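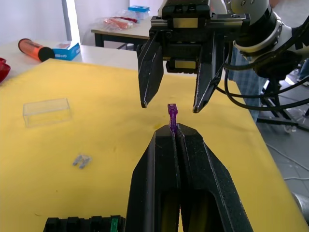

Free Tax Help Returns to Jerdale After the Holidays

December 6, 2018

It hardly seems possible that we are talking about tax season with the lights still going up on Main Street, but the phone at the Salminen Center has been ringing, and the question is nearly always the same one: are you doing the free tax tables again? Yes, we are! Last winter we helped with 521 returns, more than we had ever managed before, and we would love to see every one of those families back again (and their neighbors too).

A good many of you have asked what the new federal tax law means for the return you file this coming spring. The forms will look different. The old 1040A and 1040EZ are gone, and everyone will use a redesigned Form 1040, with extra schedules for those who need them. The personal exemption is gone as well, but the standard deduction has gone up quite a bit, and the child tax credit is now worth up to $2,000 for each qualifying child. To claim it, the child must have a Social Security number that is good for work, issued before the due date of your return. There is a smaller credit, up to $500, that may cover other dependents, including some children and parents who have an ITIN instead.

And speaking of ITINs, please do dig yours out of the drawer this month and have a look at it. Some of the older numbers run out at the end of December, and so do numbers that haven't been used on a return in the last three years. You can still file with one that has expired, but your refund may be held up and certain credits may not be allowed until it's renewed, and renewals can take weeks once the busy season starts. 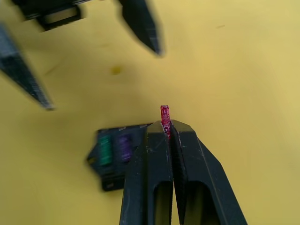 One reader wrote to us that she waited until March to renew her husband's number and didn't see their refund of $3,866 until well into the summer, by which time the car repair it was meant for had gone on a credit card. She asked us to pass that along, and we're glad to.

Appointments run 45 minutes, and we'll have 5 tables going each evening. Please bring a photo ID, Social Security cards or ITIN letters for everyone on the return, all your W-2s and 1099s, and last year's return if you can find it. If you're married and filing together, both of you need to come and sign. We do have a few evening times set aside for people on the late shift at Nillex, so just mention it when you call.

The appointment book opens at the front desk right after New Year's.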